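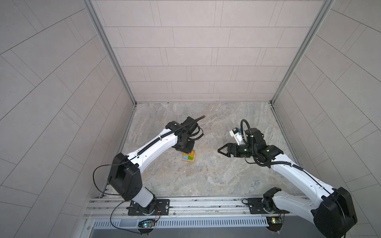
Cell 2, left wrist over the blocks, right gripper open.

**Bilix ticket – planner stalls on bimanual block task**

Whitelaw planner times out at 15 s whenever both arms get a goal over the blocks. Single arm goals fine. Started after the July merge, same config as before, checked twice.

- rolled Brakgate (perception) back one version – no change
- restarted the arm drivers, both came up clean
- replayed old goals with left arm parked: 8 of 8 plan ok
- both arms live: 4 of 8, rest time out

Next looked at the collision scene with the blocks spread out in a cluster. 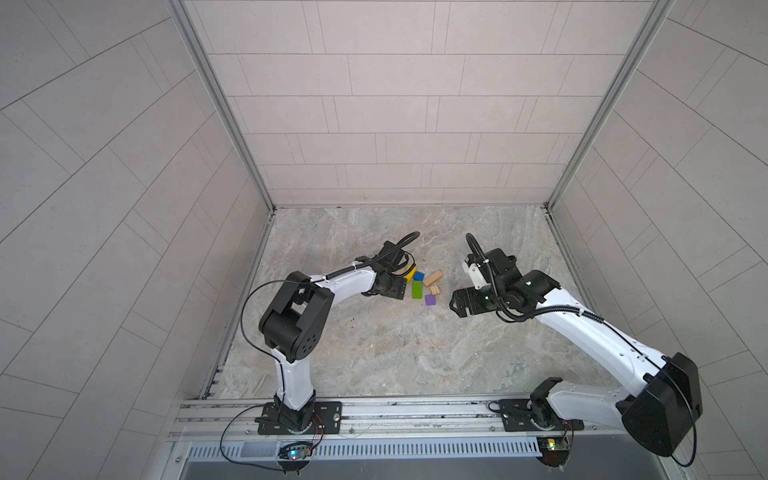

Brakgate publishes the pile as one big hull, so the gap between grippers gets eaten by padding. Planner thinks theres no way in. Padding was 2 cm in the old yaml, merge set it to 4. Missed that the first time, sorry.

Set it back to 2, reran on stacked blocks. Still get a timeout now and then, so not the whole story – hull needs splitting per block.

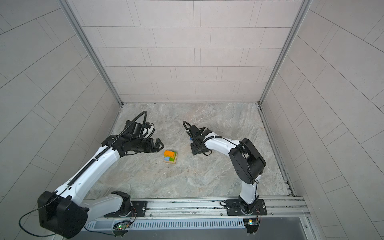 ## Still open

- per-block hulls in Brakgate
- Ulberg logger drops the planner's faliure reason, need that before closing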